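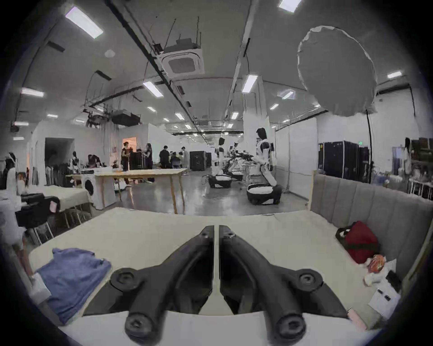
Gaetano Melis holds that a bed is the worst table in the house and the one which everybody uses, and that a person who learns to fold on a bed will fold well anywhere. The opinion is quoted often in the household notes of the Fernberg evening school, where he taught for 15 years, and it gives a fair idea of how the subject is usually treated.

Bed folding

Bed folding is the folding of clean laundry on top of a bed, a mattress or a similar padded surface, in place of a table or a counter. It is common in homes where the laundry machine has no shelf near it, and in small flats where the bed is the largest flat surface. The term is also used for the short courses in which this work is taught.

Contents
Surface
Covering
Method
Towels and small items
Criticism
See also

Surface

A bed offers more area than most tables. A double mattress gives enough space to lay a bath towel fully open and still keep a pile beside it. The height is lower than a kitchen counter, so a tall person has to bend, and many people prefer to kneel at the side or to sit on the edge.

The softness of the surface has two effects. Cloth does not slide away as it does on a polished table, and this helps with thin shirts. On the other hand, the hand sinks a little when it presses, and the crease becomes less sharp. A firm mattress is therefore considered better than a soft one, and a bare mattress is harder to keep clean than a covered one.

Other belongings tend to arrive on the bed during the day: a bag near the headboard, a packet of snacks, a piece of paper, a towel which was folded earlier. Most written advice says to move these to one side before starting, or to take them off the bed altogether. Food packages are mentioned separately, as crumbs are difficult to remove from cotton once they are folded into it.

Covering 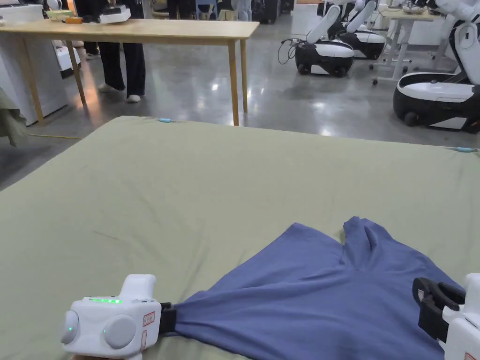
The cover of the bed matters more than beginners expect. A loose blanket travels together with the garment when the garment is pulled, and after a few shirts the whole cover lies in waves. A plain flat sheet, stretched well, is the usual answer. Some people hold it with clips, like the two small light-blue ones at the far edge of the sage-green sheet, and others tuck it deep under the mattress. The colour is a matter of taste, though a slate-blue garment shows clearly against a pale green, and its wrinkles are easy to find. White socks on a white sheet are a well-known trouble.

The sheet should be dry and without buttons or thick seams in the working area. Fitted sheets are also used, but the elastic corners can lift the surface at the ends.

Method

The method taught at Fernberg has 3 stages and is described here for a T-shirt.

Opening. The shirt is taken by two points, normally the shoulders, and lowered onto the sheet so that the air goes out from under it. The fabric is smoothed from the centre to the sides with an open palm.

Folding in. Each side is brought toward the middle, with the sleeve turned back on itself. If a ridge of cloth stands up, it is better to lift the shirt again by two points than to press the ridge flat.

Closing. The hem is brought up to the collar, one time for a shelf and two times for a drawer.

In the Ostbridge variant, described by Italo Caruso, the shirt lies with the front down and the hem is folded first. It is slower, but the collar stays in good shape.

Towels and small items

Towels are folded along the length first, then in half or in thirds according to the shelf. They keep their form poorly on a soft bed and are often put at the bottom of the pile - their weight makes a good base. Socks and underwear are usually left for last and sorted directly into a basket.

Criticism

The main objection concerns the back. Bending over a low bed for a long time is tiring, and several authors advise a table for any load bigger than one basket. A second objection is practical: piles left on a bed until evening are moved to a chair at night, and the work is partly lost.

See also

Ironing blanket
Laundry sorting
Linen cupboard
Flat sheet

Last edited 04/02/2025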